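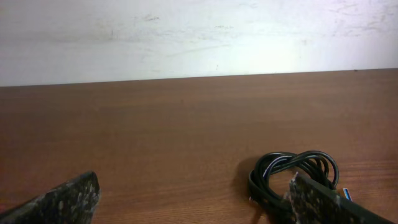 Re: [padness-bench] Coiling and storing the short cables

Mar 20, 2026
3 comments | 0 shares

> We have ended up with 101 loose cables after moving the Prurdale bench,
> nearly all of them black and most without a tag. I would like to put them
> away once and not touch them again until somebody needs one. Current idea
> is to coil each one, put a tie on it and drop the lot in a single deep
> carton. Two questions. First, is there any reason to prefer a loose coil
> over a tight one for short leads? Second, do people sort by length or by
> connector? The Chaiyaporn drawers were sorted by length and I could never
> find anything in them, but that may just be me. I also have some parts
> with cables still on them and no clear idea where those belong.

Taking these in order.

Coil tightness. Loose, yes. Thin black cable with a glossy jacket takes a set if it's wound tightly and left for months, and it then springs into a helix on the table and won't lie along an edge. A hand-width loop is fine for anything under two meters. For the very short ones I don't coil at all. Fold once, tie in the middle, done.

What I would avoid is the kind of bundle you get when the cable is wrapped over itself and the tail is tucked through. It looks finished and it takes up little room, but the loops overlap in both directions and the thing comes apart as a knot. If you already have a pile of those, shake each one out completely before recoiling. Trying to neaten a knotted coil in place takes longer than starting over.

Alternate the loops (one over, one under) on anything longer than a meter. On short leads it makes no difference that I can measure.

Ties. Hook-and-loop strip, cut to 13 cm. Twist ties scratch the jacket and the wire core ends up on the floor. Rubber bands go sticky. Put the tie through itself around one strand first and then around the bundle, so that it stays with the cable when the coil is opened. We had a bin full of strips and no way to keep them attached to anything until we started doing this.

Sort order. Connector first, length second. The Chaiyaporn drawers were a fair try but the wrong way around for how people look for things. You arrive knowing what has to plug into what, and you only find out how much reach you need when you get to the bench. With the plugs all facing up in the box you can read the ends at a glance, which you can't do with lengths.

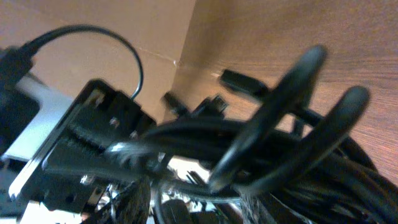 For the plugs themselves I use four groups: USB-style, other flat rectangular heads, angled housings, and everything else. Angled ones get their own group even when the connector is otherwise a standard one. They are nearly always bought for a particular corner of a particular enclosure, and a person who picks one up by mistake will have to come back and swap it. Look at the head from the side when you sort. A small angle is easy to miss on a black housing.

Parts with cables still on them. I would keep them out of the cable box entirely. A metal bracket with an edge on it will mark every jacket it sits against, and a captive cable will work its way through the loops of its neighbors. Give the brackets and boxes a shallow carton of their own, one layer deep, with a piece of cardboard under anything that has screw heads or cutouts on the underside. Leave screws in their holes, run down finger-tight. If a screw has come out, bag it and tape the bag to the part it belongs to, and do the taping before you pick up the next part.

Whether to unplug the captive cables first: if the connector is reachable without tools, unplug it and tag both ends with the same number. If it isn't, leave it alone and lay the cable in a wide loop beside the part. Wrapping it around the body puts the bend right at the strain relief.

Cartons. One deep carton for 101 cables is too much. You'll have three layers, and the bottom one will never be used again. I'd go with two shallow ones, 60 in the first and the balance in the second, split by connector group so the first holds the USB-style leads plus whatever else fits. If you want dividers, cut them from the flaps. The Fekau inserts fit the same carton, but the slots are too narrow for a loose coil and you end up winding tighter to suit the insert.

Tags. Paper flag, folded around the cable close to one plug, connector pair on one side and length on the other. Pencil holds up better than the cheap markers. I tagged in running order from one for a while and dropped it. The number told me nothing that the flag didn't already say, and the index sheet was always out of date. The main Padness inventory has 2,000 lines and I wouldn't add short leads to it.

Working surface. A plain wood top is all right for this, with one caution: black cable on dark wood under one lamp throws enough shadow that short pieces get lost in it. A flattened carton as a work mat fixes that. Tan shows up black jackets well, and you can write the group names on it and coil straight onto the right patch. Keep the mat clear of the parts you have set aside, or you'll be sorting the same plug twice.

One thing your message doesn't say is whether any of these have been tested. I'd do that during the sort, with each one uncoiled anyway. Continuity end to end, flex it near both plugs while watching the meter, and cut the ends off the failures before they go in the scrap — otherwise they come back.

If you want the flag template I can send it to the list. It prints on ordinary letter paper and needs one cut per row.

3 comments | 0 shares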